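Housekeeping Course, Unit 5: Clearing a table after the break
Teacher: Margit Solberg

Before the cloth can be shaken, all packaging must leave the table. Work from the rim towards the middle, and take one piece at a time.

Cartons: look inside, then press flat. Paper and card go to the first bag.
Wrappers: crumpled plastic opens itself again, so fold it or tie a loose knot.
Unopened packets: put them back in the cupboard - do not throw food.

A patterned cloth hides crumbs very well. Stroke it with a dry hand before you decide that it is clean.

Homework: read pages 2 to 7 and write down how your own family does it.
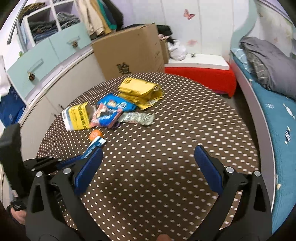
Fig. 2. Carton and wrappers on a dotted cloth.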